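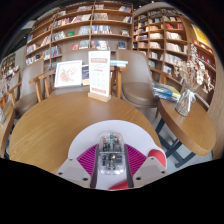
3. Tables, Cards and Small Furnishings in the Bookstore Café

3.1 Why we begin with the table

Most writing on bookstore cafés begins with the books, and we understand the temptation. The shelves are what make such a place different from any other spot where a person can buy a cup of coffee, and the early literature on reading rooms and lending libraries gives a writer plenty to say about them. Our own visits kept pulling us back to the table, though. A visitor may pass a shelf in a few seconds, but she will sit at a table for the better part of an afternoon, and whatever has been put on that table will be within her reach and in her line of sight the whole time. We came to think of the tabletop as a kind of front page for the café, and this section sets out what we found when we read it that way.

The material comes from 4 cafés attached to independent bookstores, which we call Rekeck, Peneck, Piras and Talimstead after the neighborhoods or streets they stand on. We visited each of them repeatedly over one spring, starting in March, at opening time, in the slack middle of the afternoon and again in the hour before closing. Across those visits we logged 3,399 table observations. One observation is a single table looked at once, with a note of its shape, its place in the room, the things standing on it, and whether anyone was sitting there. In 700 of these the table was in use, and we were able to follow the sitting from arrival to departure.

3.2 Round tables and the question of a front

All of the cafés own both round and square tables, and all of them, when asked, told us that the choice had been made mostly on price and on what would go through the door. We believe them. Even so, the two shapes are furnished quite differently, and the difference is steady enough that it deserves a few words.

A square table has corners and usually has one side against a wall, so the staff know without thinking where a card or a vase should go. It goes to the wall side, out of the way of elbows. A round table has no such side. Somebody has to decide where the back of it is, and that decision tells the visitor, very gently, where she is expected to sit. Figure 1, which heads this section, shows a round table of light oak with its menu card standing near the back edge and a small framed picture to the left of it. With the two uprights placed like this, the table acquires a front and a back that its shape does not give it. The open stretch of wood becomes the working part, for cups and elbows and whatever has been brought over from the shelves, and the far edge becomes a low sort of mantelpiece.

We found the mantelpiece arrangement in all of our cafés, though not with the same things on it. Rekeck favors a card and a sugar bowl. Piras likes a card by itself, and moves it to the center of the table at the end of the day so that the morning staff can see at a glance which tables have been wiped. At Talimstead we met with pebbles, a brass bell that no longer rings, and for one cheerful fortnight a series of potted herbs that were slowly eaten by the customers.

3.3 The upright menu card

The menu card is the most settled inhabitant of the tabletop, and the one about which the staff had the most to tell us. The tall format, held upright in a clear acrylic holder, has several points in its favor. It takes up very little room on the table, it can be read from a chair without being picked up, and it can be changed whenever the soup changes. The card in Figure 1 is white, with bands of red or red-pink toward the top and bottom, a block of small print, and a grid of little icons in the middle. Icons of this sort interested us a good deal. On the cards we collected at Peneck they stood for allergens and milk choices, and visitors told us that they looked for them well before they read any of the words.

The foot of the holder matters too, more than we had supposed when we started. Some holders are acrylic all the way down, and these slide easily on a polished top and tend to be pushed aside along with the crumbs. Others, like the one in the figure, are set into a small base of light wood. In our followed sittings, holders with wooden bases were moved less often, and when they were moved they were more likely to be put back. We would not want to lean too heavily on this, as the wooden ones are also a little weightier, but several visitors described them as belonging to the table, and one said that shifting hers would have felt like rearranging a friend's windowsill.

3.4 The framed picture

A picture on a table is an odder thing than a picture on a wall, and it took us some time to know what to make of it. It serves no purpose in ordering or paying. It is easily knocked over, it has to be dusted, and it uses up space that could hold a second pot of tea. The staff at Peneck were quite frank about all of this and had kept their pictures anyway.

The one in Figure 1 has a thin white frame and a white mat, and the illustration is a soft pink, either floral or made up of scattered dots. It goes nicely with the stronger red-pink on the card beside it, whether by design or by good luck. We noticed this sort of loose matching again and again in our notes. It rarely went as far as a color scheme, and none of the cafés had anything written down about it, yet a newcomer to the tabletop would generally be found sharing at least one color with something already there.

Visitors hardly ever spoke about the pictures unless we raised the matter, and when we did, they spoke of them fondly and often at length. Many used the words home or homely. A good number assumed that the picture on their table had been made by a member of the staff, which was true in one case at Talimstead and untrue everywhere else that we could check.

3.5 Books on the table, and where they go afterward

Shelves line the walls in each of these rooms, and the traffic between shelf and table is constant. We had expected that crowded tabletops would discourage people from bringing books over, and for square tables this was so. For round tables with the uprights kept to the back edge, we could find no such effect. People brought their books, opened them on the clear part of the wood, and quite often leaned a second volume against the card holder, like a bookend.

What became of the books later is a question we take up in Section 5, along with the thorny business of coffee rings. It is enough to record for now that the staff at Rekeck and Piras clear books and cups on separate rounds, and that the card and the picture, where there is one, are straightened on the second of these, with the cloth still in hand.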